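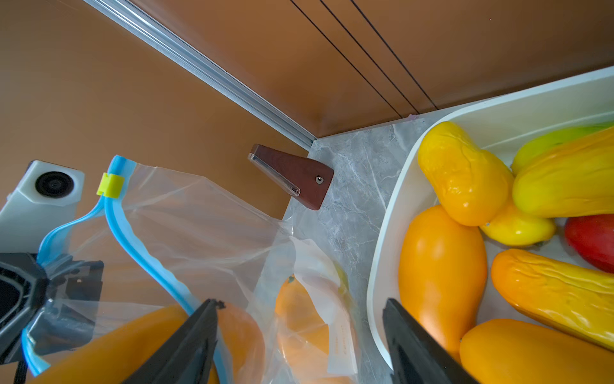

*Submitted by the Evaluation Office, Grodico — Progress report to the Ludora program fund — 13/10/2022*

# Review of the Cerker manipulation kit: second progress report

The Evaluation Office submits this report under the terms of the Ludora equipment review grant. It covers the work carried out since the first report, filed in July, and sets out the position on spending, the findings to date and the work that remains before a recommendation can be made.

## Purpose of the review

The fund asked Grodico to determine whether the Cerker kit, as supplied by Sarmiento, is suitable for shared use by teaching laboratories and small research groups. The kit consists of a bench-mounted arm, a two-finger gripper, a wrist camera, the control software and a set of written procedures. The review does not compare the kit with other products. It considers whether a group with ordinary technical support can install it, keep it in service and obtain usable records from it.

## Work completed

Installation was finished before the first report. Since then the office has concentrated on the handling of produce, which the fund named as its first area of interest. Artificial vegetables and fruits are used throughout so that the same items can be presented again without spoilage. The current arrangement places a white plastic tray of these items on the countertop within reach of the gripper, with further items held in transparent zipper bags beside it. The bags were added at the fund's request, following comments on the first report that loose items alone would not give a fair account of the kit.

The plan calls for 1,000 recorded attempts with loose items and 1,000 with bagged items. The first series is complete. The second is under way and will continue into the next reporting period. Each attempt is logged by the operator on a standard form, and the wrist camera recording is stored with it under the same reference.

The written procedures supplied with the kit were followed without alteration during the first series. For the second, Sarmiento provided a supplement on flexible packaging. The supplement is short and assumes that the reader has already adjusted the closing force of the gripper, a step that the main manual places in an appendix. The office has asked for the two documents to be brought into line.

## Findings to date

**Installation and calibration.** The mounting instructions are clear and the parts were complete on delivery. Calibration of the wrist camera took longer than the manual suggests. Operators who had done it once had little difficulty afterward, but the first attempt generally required a call to the supplier.

**Gripper.** The fingers perform well on long, firm shapes. Smooth, rounded shapes are less dependable, particularly when they lie against the inner wall of a tray and leave little room for a finger to pass. Film packaging presents a separate difficulty — the gripper may close on the bag without securing the item inside. The log form now has a separate entry for this outcome, which had previously been recorded as a completed grasp.

**Camera records.** Image quality is sufficient for review by a second person. Reflections from plastic film and from glossy surfaces behind the work area reduce the value of some recordings. The supplier recommends diffuse lighting, and a trial of this is planned.

**Service.** The office opened 7 support requests with Sarmiento in the period. Replies were courteous and usually useful. Two requests remain open: one concerns the interruption of recordings during software updates, and the other concerns the supply of replacement finger covers, for which no delivery date has been given.

## Budget

Spending on equipment is within the approved amount, and no further purchases are expected apart from lighting and spare parts. Operator hours have exceeded the plan as a result of the calibration work noted above. The office proposes to meet the difference from the travel line, which has been little used, and requests the fund's written consent to the transfer.

## Matters for decision

The fund is asked to:

- approve the transfer from travel to operator hours;
- confirm that the bagged series may run to its full length before the lighting trial begins, so that conditions remain the same throughout;
- advise whether the final report should include the supplier's comments as an annex.

## Next period

The office will complete the bagged series, carry out the lighting trial and prepare a draft of the installation notes for prospective users. The draft will be sent to Sarmiento for correction of technical errors only — assessments of performance will remain with this office. A recommendation on shared use will be made in the final report, once both series have been examined together.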